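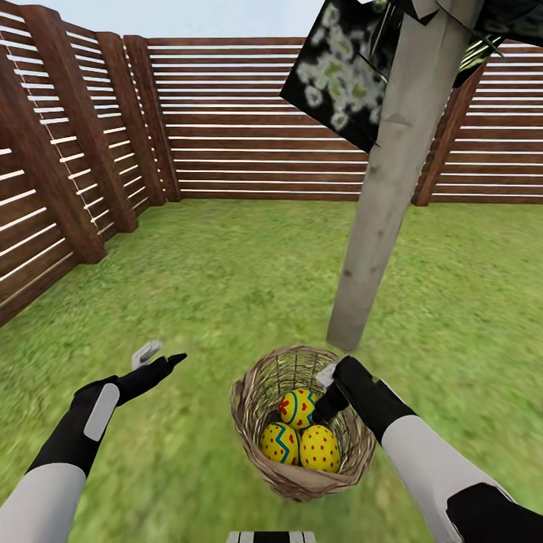 4 Planning the purchase

4.1 Why we budgeted from the task backwards

Equipment planning in small robotics groups tends to begin with a catalogue, and we would be the first to admit that our own earlier purchases at the Nowakowski Laboratory were made that way. We had a sum of money, a closing date at the end of March, and a sheet of prices, and we bought the nicest arm the sum would cover. It was a very nice arm. It was also too short for the bench we already owned, and the extension plate, the second controller and the new bench that followed came out of the next year's funds, to the quiet dismay of everyone who had hoped to spend those funds on something else. For the Flivbridge project we wanted to do better, and so we began with the work and let the shopping list come out of it.

The work is the handling of small, light, breakable things in and out of baskets in a garden setting, and most of our planning was done on the egg task shown in Figure 4. The task is rendered in simulation and was chosen because it is awkward in the same ways the real work is awkward. The basket is deep and roughly woven, the eggs lie clustered together against one another, and a gripper has to come down over the rim to get at them. In Figure 4 the right gripper is inside the basket with its tip against the topmost of the three eggs, while the left gripper is open and empty above the grass on the other side. We come back to this arrangement several times below, because a surprising share of the budget hangs on it.

4.2 One arm or two

The first and largest question was whether to buy a second arm at all. A second arm very nearly doubles the hardware line, and it brings with it a second set of cables, a second service plan, a wider base, and a good deal more time spent making sure the two never meet. Several colleagues argued (kindly, but with some force) that a single arm and a heavy basket would do the job, and we took that argument seriously enough to test it.

We ran 300 simulated episodes in Jitelon, the planning environment we use for all of our garden work, with the second arm either parked or allowed to help. Helping could mean steadying the rim, taking an egg across from the other gripper, or simply waiting nearby. With both arms available, 76 per cent of episodes ended with the chosen egg lifted clear and the basket still upright. With one arm parked the result depended so heavily on the basket's weight that we are reluctant to give a single value; a heavy basket behaved well, a light one slid or tipped, and the baskets people own in real gardens are mostly light.

Readers who are planning a similar purchase should look closely at what the second arm spends its time doing. For long stretches it is open and empty, off to the side, as in Figure 4, and a manager glancing over the record could be forgiven for asking why it was bought. We found it useful to separate two kinds of idleness in our planning notes. An arm that is waiting within reach of the basket is available, and its waiting is part of the cost of steadying things when they need steadying. An arm that has been folded away behind the base is simply unused. We counted only the second kind against the case for buying, and on that footing the two-arm option held up.

4.3 Grippers and pads

If the arms are where most of the money goes, the grippers are where most of the regret comes from. The model in Figure 4 has black grippers fitted with pale grey pads, and the first version of our budget treated gripper and pads together as one item, bought once and forgotten. We would now advise against it. Pads are consumables. They pick up grit, they harden in the sun, and their surface changes well before they look worn, so that a pad which passes a visual check on the bench may already be slipping on a painted shell.

Our revised budget sets aside $200 per quarter for pads alone, under the same heading as cleaning cloths and spare fasteners. It is a small amount beside the price of an arm, but we have found that small recurring amounts are precisely the ones that go missing when a proposal is trimmed, and that they are very hard to get back afterwards. If a funder asks for a shorter list, we would sooner give up one of the better monitors.

The width of the gripper also deserves more thought than we first gave it. A generous opening is attractive on paper and appears in every brochure. Inside a basket, though, the opening has to be made in whatever space is left between the object, its neighbours and the wall. With the eggs packed together, a gripper that opens very wide will push the neighbouring eggs before it closes on the one it wants. We asked suppliers for the outside width of the open gripper as well as the inside opening, and were a little taken aback by how many of them had to go away and measure it.

4.4 Reach, footprint and the trouble with fences

Our outdoor test area will be small. The simulated yard in Figure 4 is a square of lawn enclosed by slatted wooden fencing, with a wide grey post slanting down into the right-hand part of the view, and it is this sort of crowded little space that we have in mind. We had planned on the longer of the two arm sizes offered by Jukitz, on the reasonable-sounding principle that reach is always welcome. Having watched the longer arm in Jitelon, we changed our minds. Its elbow swings out further on the way to the basket, and with a post or a fence to one side that swing has to be planned around, which slows everything down and in tight corners rules out some approaches altogether.

The shorter arm reaches the basket comfortably provided that the base can be brought close. That moves the expense from the arm to the base, and we think it is a good trade, but it does need to be written into the budget from the start. A mobile base that will roll happily across a laboratory floor may not be at all happy on turf. Ours carries larger wheels and a heavier frame than the standard version, and the delivery charge rose with the weight (an obvious consequence that we nonetheless managed to overlook until the invoice arrived).

We would also suggest walking the route from the storage room to the test area with a tape measure before signing anything. The gate at our Flivbridge site is narrower than the doors of the laboratory, and the base had to be respecified once we knew it. The walk took us less than an hour — considerably less than the correspondence that came after it.

4.5 What simulation will and won't price for you

We are fond of our simulated yard and would happily recommend the approach to any group with more ideas than money. There are, however, things it cannot tell a purchaser. The lawn in Figure 4 is a bright, even green and is evenly lit. Real lawns are lumpy, and late afternoon light through a slatted fence lays stripes over everything, which matters a great deal when choosing cameras. We therefore left the camera line open as a provisional sum, to be settled after a fortnight of outdoor trials with borrowed units, and asked our purchasing office to treat it that way. They were very patient about it.

Weather protection is in the same position. Nothing in our simulated episodes ever got rained on, and it was only in reviewing the draft budget that we noticed we had allowed for no covers, no drip trays and no dry place to leave the controllers overnight. A lockable cupboard now appears in the list between the base and the cabling, and has turned out to be one of the least disputed items in it.

Finally, we would encourage groups to budget for people's hours alongside the hardware. Fitting, calibrating and maintaining two arms is steady work that rarely appears in a supplier's quotation. We entered it as a separate line, with the hours spread evenly over the year, and we review that line whenever the pad order is renewed. The full list of items, with the order in which we placed them, is given in the appendix.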